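About Dotach

Welcome, and thank you for stopping by
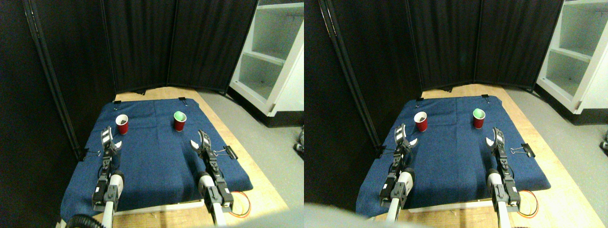
Dotach began at a kitchen table in Anberg, with a length of navy cloth left over from a pair of curtains and a feeling that everyday tables deserved a bit more kindness than they usually get. We sew plain, hard-wearing table cloths for people who use their tables for everything: breakfast, homework, potting up seedlings, mending, painting, and the sort of long afternoon tea that drifts into supper without anybody getting up.

We are still a small workshop. There are 37 of us if you include the people who sew from home, and most of us have taken a turn at every job, from cutting and hemming to answering your letters (we do love a letter). The cutting room is on Kelemen Street, up a flight of stairs that has grown steeper over the years, and the shop is on the ground floor, open from 10 in the morning until we have finished sweeping up.

What we make

Our cloths come in 3 sizes, and all of them are cut a little generously, as cotton does like to draw in after its first few washes. The smallest suits a desk or a side table, and the largest will cover a table for eight with a decent drop all round. Navy blue has been our best-loved colour from the very start. It is forgiving with crumbs and blackcurrant juice, and it looks lovely against pale wood, so plenty of our customers let a strip of bare table show at the edges. Red cups on a blue cloth are a great favourite of ours too, and we would happily drink our tea that way every day of the year.

People often ask how to keep a cloth from sliding about. For a table that gets a lot of use we like ordinary black binder clips, the sort you find in any stationer's – they grip well, they cost very little, and you can have the whole thing off and into the wash in a moment. As for creases, we have made our peace with them. A quick shake and a warm iron will do if you have guests coming, and if you haven't, leave them be.

The Monodia range

Last October we brought out Monodia, our heavier cloth, after a long winter of trying out samples on our own tables. It washes at 60 degrees and comes in navy, oatmeal and a soft green. We made 1,530 of them in the first year, which kept the sewing room very busy indeed!

Coming to see us

Do call in if you are passing through Anberg. Bring the measurements of your table, or a bit of string cut to length, and we will put the kettle on and find you something that fits.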